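Clatari to Move Dish Handling at Karakaya Canteens to Zamix Mobile Arms

Clatari will extend its Zamix automation program to the canteen operations of catering contractor Karakaya, the company announced in February. The contract covers 36 arms and affects 200 employees on two shifts.

Zamix units carry stacked stainless-steel tableware between folding tables and wash stations. Path planning accounts for table legs and narrow floor gaps. Portioning, inspection and guest service remain manual.

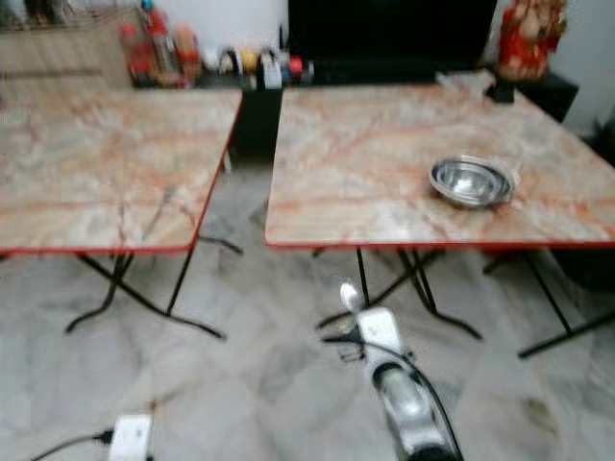

Jui-lin Kan said the carrying had been the worst part of the shift, and that she would judge the change by whether the hours saved stayed on the schedule. Karakaya has agreed to keep contracted hours at their present level for the term of the agreement.

Staff will be trained to stop, restart and reassign a unit. Each shift will have 2 designated operators, paid at a higher grade. Fault logs will be kept in Tomine, Clatari's maintenance software, and will be open to all canteen employees.

Installation begins at the largest site and proceeds by building.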